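Visit to the Lellholm heat plant, 24 November 2021

The Lellholm plant supplies hot water to the east side of Gosstead through a buried pipe loop. We were shown the boiler hall, the pump room and the control desk, in that order.

Three boilers burn wood chip. Two carry the winter load and the third is held in reserve. Chip arrives by lorry and is tipped into a covered pit, where a moving floor feeds it to the screw. Wet chip is the main cause of stoppages, and each load is sampled before tipping.

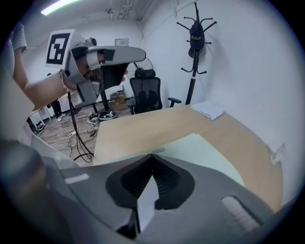 Water leaves the plant at 70 degrees in mild weather and is raised as the outside temperature falls. The circulation pumps are Clonum units with variable speed drives. One was out for a new shaft seal. The pipe loop is 9 kilometres long, and the oldest stretch, under the school road, loses the most heat. Hrytsenko is to replace it in January, working at night.

Ash goes to a closed skip in the yard. Flue gas figures were not available on the day and have been requested. Ear protection is supplied at the door; visitors should bring their own boots.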